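**Belt conveyor** - a loop of flexible material pulled round two or more rollers, used to carry goods or loose stuff from one end to the other. Found in mines, bakeries, airports, shops, sorting sheds. One roller is driven (the drive pulley), the other usually just turns (the tail pulley). Everything else is support, tension and keeping the thing straight.

## Origins

Early ones were short. Leather or canvas over a flat wooden bed, turned by hand or off a line shaft, mostly for grain sacks at docks and mills. Rubber-covered cotton came in during the nineteenth century and made longer runs possible. Steel belts and layered fabric belts later. Plastic coverings (PVC, then polyurethane) took over much of the light work after that, being easy to wipe and easy to join.

## Parts

- **Belt** - carcass plus cover. The carcass takes the pull, the cover takes the wear.
- **Bed** - either a flat plate the belt slides on, or a row of rollers.
- **Pulleys** - drive and tail, sometimes a snub pulley to give more wrap.
- **Take-up** - screw, spring or hanging weight. Keeps tension.
- **Frame** - holds all of it square. Folded steel on older units, aluminium profile on many newer light ones.

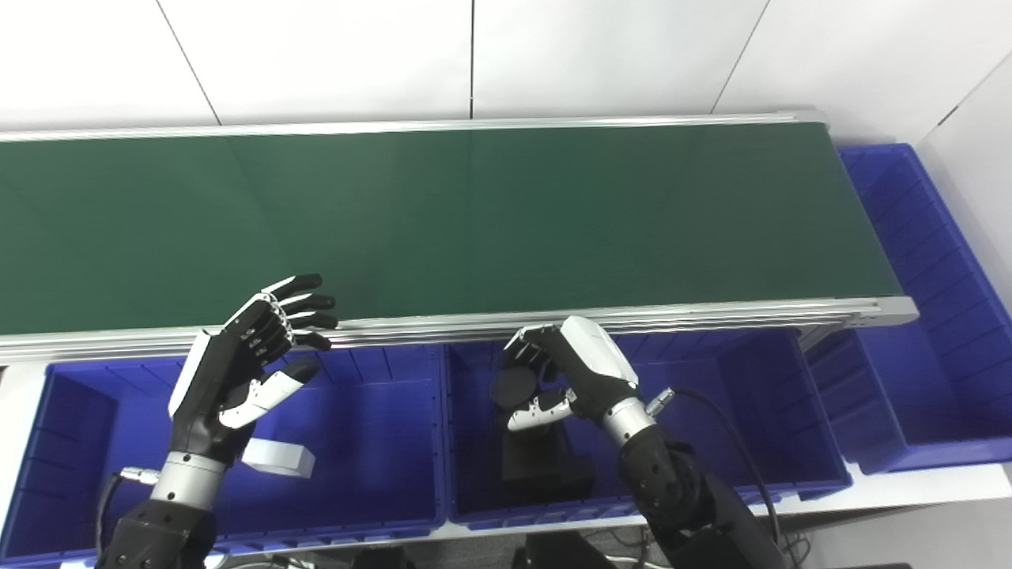

Why are drive pulleys often slightly fatter in the middle?

The shape is called a crown, and it helps centre the belt. A moving belt tends to climb towards the larger diameter, so a small rise in the middle pulls it back from either side. Too much crown and the belt stretches along its centre line and wears out early.

## Tracking

The commonest fault. Belt creeps to one side, rubs the frame, frays. Causes: frame out of square, pulley not level, dirt built up on a roller, a splice cut crooked, load dropped on off-centre. Usual order of checking is frame first, then pulleys, then splice. Adjust a little, let the belt go round several times, look again. Humphreys, in a short handbook for mill fitters, puts most tracking complaints down to over-adjustment by the previous shift, and gives a worked case from the Jumholm grain store where a 136 metre belt was put right by undoing everything done to it in October.

## Belt covers and colour

Colour is mostly habit. Black for rubber, white or blue for food lines, green for general light handling, though makers will supply almost anything. Finish matters more than shade. A smooth green cover with a low sheen, bare as it is here, is the sort of face for flat-bottomed goods on the level; anything going uphill wants a rough top, ribs or cleats. Smooth covers also let items be pushed off sideways by a diverter without snagging. They are poor with damp cardboard, which sticks and then slips. 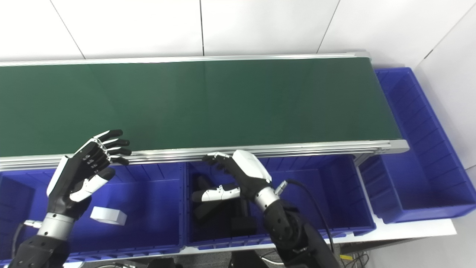
Joins are a separate subject and a long one. Light belts are normally finger-spliced: the two ends are cut in matching zigzags, laid together and heated under pressure. Mechanical lacing is quicker and can be done in place, but it clicks over the rollers and marks soft goods. Where the end of a belt curves down over its roller, with nothing on top as above, is a handy place to look at a splice, the outer face being at full stretch there and any lifting edge showing up. Brevetti recommends turning the belt by hand for this with the power locked off.

## Speed and load

Light package belts run slow, heavy ore belts fast. The Skenia quarry line, often used in teaching, has a 600 mm belt in 4 sections with 2 transfer points, and most of its stoppages were at the transfers. Evangelia Rallis argued for fewer, longer sections. Dionysis Kalogeropoulos disagreed - short sections are easier to isolate and a torn belt costs less to replce. Both views still have followers.
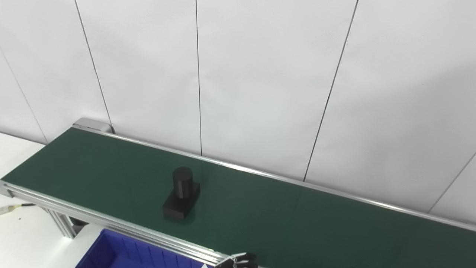 Transfer points lose material, make dust and knock the belt about. A chute that drops the load in the direction of travel, at near belt speed, cuts all of these. Skirting boards help with spill but need resetting as the rubber wears, and they often dont get it.

## Safety

Main danger is the nip, where belt meets pulley. Guards there, fixed with tools. Pull cords along both sides on long runs. Never clean a roller while it is turning.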